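分类：动手制作 › 机器人与自动化 › 双臂/灵巧手
标签：叠衣服 洗衣机 灵巧手 遥操作 共享工坊
浏览 3000　收藏 471

双臂机器人从洗衣机往篮子里搬衣服，深色衣服老是出问题，求指点

各位好，第一次在这个版发帖，有啥说得不对的多包涵。

我们几个人在共享工坊里攒了一台双臂的家务机器人，内部代号叫 Sumo（因为底盘特别敦实，推都推不动，哈哈）。手是五月份跟别人拼单买的灵巧手，控制板用的 Minja，上层那套脚本是我自己瞎写的，能跑，但是别细看。目标很朴素：把洗衣机里的衣服拿出来，放进旁边的篮子。就这么一件事，我从春天折腾到现在。

浅色的毛巾、T恤之类基本没什么问题，抓起来，转身，放下，挺像那么回事的。可是一换成黑衣服就开始各种作妖：

一是识别。黑衣服团成一坨，深度图上直接烂掉一大块，抓取点乱跳，有时候跳到篮子沿上去，有时候干脆跳到手自己身上（我们的手是深灰色的，跟黑布挨在一起真的很难分）。

二是放下。衣服被拎起来以后会拧成一长条，一头已经搭到篮子边上了，另一头还攥在左手里。这时候松手，十次里总有几次整条又滑到外面去。右手我本来是想让它过来帮忙接一下的，但写到一半没想清楚它该什么时候动，所以现在它就那么张着手在旁边待命。
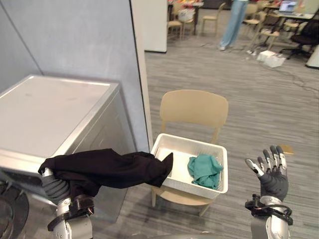 补充一下我已经试过的东西

1. 换光源。加了一盏落地灯，从侧面打，深度图好了一点点，但是洗衣机的白顶盖开始反光，等于拆东墙补西墙。

2. 抓得更紧。把手指的力往上加，结果布是不滑了，松手的时候却粘手，指缝里夹着一角带回来，更气人。

3. 放慢。速度降到原来的一半，成功率好像高了一些，可我没认真记数据，不敢乱说。而且一件衣服要磨蹭很久，旁边等着用地方的人脸色不太好看。

4. 把篮子抬高。篮子原来在地上，手臂要弯得很低，肘关节老报限位，后来就直接搁椅子上了。限位不报了，但篮子有时会被衣服带着挪位置，椅子面也滑。

想问的就两个问题：深色布料的抓取点到底怎么找比较靠谱？还有，放衣服的时候要不要用第二只手，怎么配合？预算有限，别让我换相机，求求了。

——

回答（2）　按赞同数排序

晾衣绳上的猫　采纳

你这两个问题其实可以拆开弄，别搅在一起调，会疯的。我去年在家里用一台旧的单臂做过差不多的事，后来加到双臂，坑踩得挺全，想到哪写到哪吧。

先说看不清的问题。黑布吸光，很多深度相机拿它没办法，灯打得再亮也是有限度的。我的做法是伸手之前根本不依赖深度去找衣服本身，先用彩色图分割出「跟背景不一样的一坨」，取轮廓，再从轮廓里挑一个离中心近的点，高度就用桶壁或者篮子底这种已知的平面去估。粗是粗了点，但是手指碰到布以后电流会有变化，拿这个当确认信号就够用了。手跟布颜色太近这个我也遇到过！我拿浅色的布基胶带在手背和指根缠了几道，分割立刻听话了。别缠指尖，会影响摩擦。

再说放下。你说的拧成一长条，我猜是从滚筒里往外拽的时候转腕了？看看轨迹里手腕那个关节转了多少，能不转就不转。我后来是拽出来之后先停一下，往下抖两下再走，幅度很小，布自己就松开了。

放的动作不要对着篮子沿去，要越过去。让布的远端落到篮子对面那一侧，手再往回带，最后在篮子中间的上方松开。你照片里那个布头刚搭在左边的沿上，手还在洗衣机前头，这个位置要是松手，大半截重量都在外面，换谁来都得滑。目标点往篮子里面多挪 20 厘米试试，挪完先空跑，看左臂够不够得着，别一上来就上衣服。

第二只手我的意见是先别让它抓。双手同时抓布，两边稍微不同步就开始拔河，电机烫得能煎蛋（夸张了，但真的烫）。让右手做一个很笨的事：五指并拢，在篮子上方等着，左手一松它就往下压一下，把挂在外面的往里扒。触发条件就用左手张开的信号，不需要视觉。这个写起来一个下午的事。

还有那个椅子，垫块防滑垫，或者拿两根扎带把篮子绑在椅背上。篮子侧面反正有孔，穿过去很方便。

赞同 86　评论

　楼主：胶带这招太朴素了我怎么没想到！！刚去缠了，分割真的干净了很多。目标点我今晚改，右手先按你说的只压不抓。

　晾衣绳上的猫：改完来说一声，想看看。抖那两下别太猛，我抖飞过一只袜子。

　楼主：来更新。目标点挪进去以后滑出来的情况少多了，右手那个动作还有点傻，经常压空，但是衣服反正进去了，先这样。

Musyoka Koech

中文不太好，大家见谅。我用的是 Huveo 的手，不是一样的型号，所以参数不能直接给你。

粘手的问题，我觉得不是力的问题，是张开的顺序。你可以先开拇指，等一下，再开其他手指，然后手往上走之前再横着移动一点点。全部手指同时打开，布容易夹在中间。

另外请检查手腕那里的线。你的右手腕有一圈黑色的线和带子，我以前也是这样，转的时候线被拉住，最后一段动作就会抖。我把线留长了一点，固定在前臂上，好了。星期一我再看这个帖子，有问题可以问我。

赞同 31　评论

　楼主：谢谢！先开拇指这个今天试了，有用。线我也重新理一下，之前确实偷懒。

　路过的螺丝钉：问一下，这种手抓湿牛仔裤扛得住吗？我这边小臂一拎就往下掉。

　Musyoka Koech：我没有试过牛仔裤。湿的很重，建议先用干的称一下，再看手臂的额定负载。

——

相关问题

灵巧手指尖贴什么材料抓布最不打滑？
滚筒洗衣机的门怎么让机器人自己开，把手是内扣的
Gudley 底盘走木纹地板，里程计总是偏，是打滑还是标定问题
遥操作录的数据左右手不同步，怎么对时间戳
Minja 控制板上电后关节轻微抖动，正常吗

最近更新

共享工坊里放机器人，大家的急停按钮都装在哪
有没有人试过让机器人配对袜子（认真问）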